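Housekeeping Skills 2: Course Handout
Unit 4. Clearing and Resetting a Bedroom 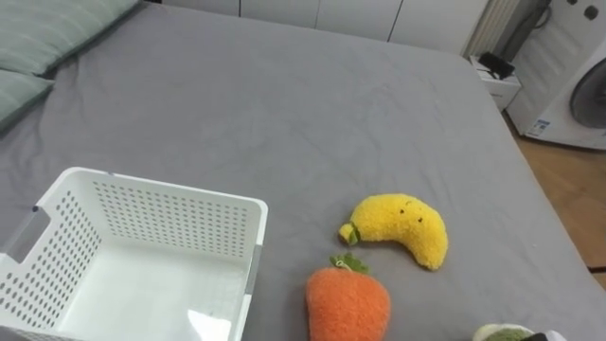 4.1 What this unit covers

Unit 3 dealt with stripping a bed and putting on clean linen. This unit starts after the fitted sheet is on. It covers loose items left on the bed, the use of an open basket, and the order of work for the rest of the room. Read it before the practical session at the Woltness training apartment. Bring the linen sheet from Unit 3 with you.

The unit applies to family homes and long-stay apartments. Hotel rooms follow a different procedure and are covered in Unit 7.

4.2 Terms

Loose item: anything on a bed that isn't bedding. Toys, clothes, books, chargers and remote controls are the usual ones.

Holding basket: an open container used to collect loose items while the bed is being finished. It isn't used for dirty linen at any time.

Reset: putting the room back in the state recorded on the room card.

4.3 The holding basket

A plastic basket with perforated sides and hand-holds is suitable. The holes let air through, so a slightly damp item won't sit in a closed space, and the contents can be partly seen from outside. A white basket shows dirt early. Wash it with warm water and dish soap at the end of each week and dry it upside down.

A basket may be set on the bed while soft toys are being collected, provided that its base is clean. Wipe the base first if it has been on a floor. Set it near the edge of the mattress on the side where you are standing. Lift it off to move it. Dragging it pulls the fitted sheet and can loosen a corner.

The Montes basket used in the practical session holds up to 400 ounces by volume, more than enough for the toys from one bed.

4.4 Soft toys

Plush toys are the most common loose item in children's rooms and turn up in many adult rooms as well. A plush banana and a plush orange fruit with green felt leaves are good practice pieces. They differ in shape, and the small parts need some care.

Pick up a plush toy by the body. Don't lift it by a stem, leaf, loop or thread. Check the seams and any embroidered features for loose stitching. A toy with an open seam goes in a separate bag with a note for the household. Don't mend it yourself unless asked.

Place toys in the basket without pressing them down. Long fuzzy fabric mats when it is packed tightly. If a toy is visibly soiled, read its care label before doing anything else. Many can be surface washed only.

4.5 Smoothing the sheet

With the loose items in the basket and the basket off the bed, go over the fitted sheet by hand.

1. Start at the head. Move the pillows to a clean chair.
2. Check that all corners are fully under the mattress.
3. Run both palms from the middle of the bed out to the sides.
4. Look along the far side of the mattress. Fabric that bunches there is usually pulled tight from the near side. Lift the near edge, ease the sheet across and tuck it again.
5. Put the pillows back, with the open ends of the covers facing away from the door.

Faint creases in a plain gray sheet are acceptable in a family home. Deep fold lines can be misted with water and smoothed flat. Do not iron on the mattress.

4.6 Pillows

Where pillows match in color but not in size, put the larger ones at the back against the head of the bed. Covers with a sheen show finger marks, so handle them by the corners. Plump each pillow from the short ends and check that the seam lies straight.

4.7 Returning items

Follow the room card. If it gives no place for toys, leave them in the holding basket on the floor beside the bed and write this on the card. Never put toys in a closed closet without instructions.

4.8 Practical session

Students work in pairs. Each pair resets 2 beds and completes a Grulesach room card for each. Cards are handed in before leaving.

Reading: course reader, page 248, "Loose items and where they go."

Handout revised September 2026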